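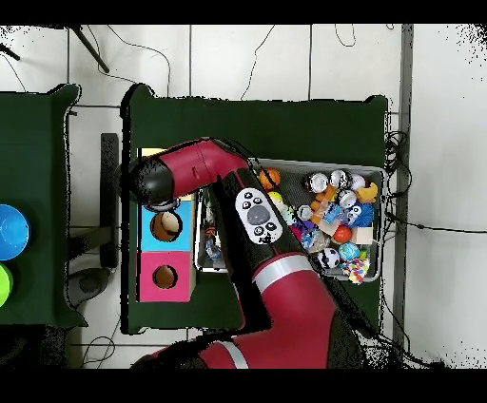
*Cardboard shape sorter, blue side and pink side*

**Thread: Cardboard toys – do they last?**

**hekbridge_gran** – September 10, 2025
Hello all! I'm putting together a toy box for when the grandkids stay, and I keep going back and forth on cardboard. I love how light it is (my poor toes have met enough wooden blocks), but I do wonder how long it holds up with a two-year-old who chews everything in sight.

**Prirkik**
Ours lasted one wet weekend, I'm sorry to say. Somebody sat on it, and then the dog had a turn. I'd save up for wood and be done with it.

**mathew_makes**
Oh, I have to disagree with you there, Prirkik! I made one from a moving box and it's been going for 5 months. Two layers, glued with the ridges crossing, and it's tough as anything – the corners are a bit fuzzy now, but the kids don't mind.

**Prirkik**
Fair enough, but how many hours did the glue take you?

**mathew_makes**
Around 90 minutes, most of it waiting with a cup of tea.

**hekbridge_gran**
That I can manage! Does paint come off if it gets licked, though?

**zistico**
I'd skip paint for a chewer and glue on plain colored paper, well tucked under at the edges.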